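Vilik Workshop, Bench Automation Group
Minutes of the build meeting, Feb 2, 2018
Present: Kirsten Ingvarsson (chair), Elspeth Mackay (minutes), members of the arm build
Apologies: none received

1. Previous minutes
Accepted with one correction. The spare power supply is on loan from Trodwood and goes back at the end of February.

2. Gripper
The new finger pads were discussed. Kirsten set the closing force to 33 percent for soft goods and wants it left there until the cloth routine has its own profile. At the old setting the fingers stalled against each other on thin fabric and the controller reported a fault. The wrist camera stays on its present bracket.
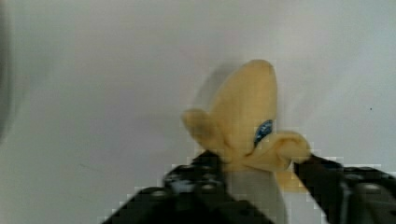 Pad wear is to be checked before each session and entered in the log. Replacement pads will be cut from the Tiedemann sheet already in stock. Elspeth asked that the offcuts be kept for shims.

Action: Kirsten to write the cloth profile and store it under a separate name.

3. Table routine
The toy kitchen set remains the standard test load. Cup, colander, plate with ketchup bottle, bowl and toy fruit are accepted as the working list. The group agreed that positions should vary between runs, with no marks on the tabletop. The approach to the cup handle is to be slowed. Kirsten reported that the current path comes in too low for a clean grasp and proposed raising the waypoint by 43 mm. Agreed.

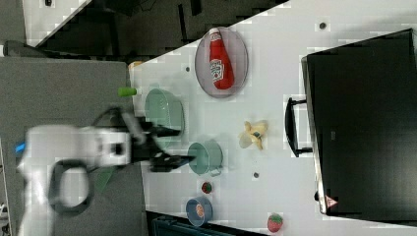

Does the raised waypoint affect the reach to the far side of the table? Reach is unchanged, but the elbow passes closer to its soft limit and the path will have to be run at low speed first.

Cable routing was raised under the same item. The loop is to be left long enough for full wrist rotation and tied at the second joint only. No ties at the wrist.

Action: Elspeth to run the new path at low speed and log the joint angles.

4. Software
The Skindico driver was updated on the bench computer. Logging now starts with the controller. File names still carry the wrong time zone and must be corrected by hand until the next release. Runs without a log are not to be included in the results.

5. Overhead view
A view from directly above is preferred for comparing object positions at the start of a run. Calibration will use the table holes as fixed points. The oven stays on the right side of the table for now.
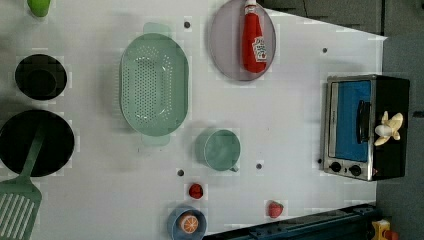 Elspeth objected that the table holes were drilled by hand and their spacing should be measured before anything is calibrated against them. Accepted. Calibration is held until the measurements are in the log.

Action: Elspeth to measure the hole spacing with the long calipers.

6. Any other business
The emergency stop button sticks when pressed off center. A replacement is to be ordered, cost to the shared parts budget. The arm is not to be run by one person alone until it is fitted.

Next meeting: date to be posted on the workshop board.
Minutes taken by E. Mackay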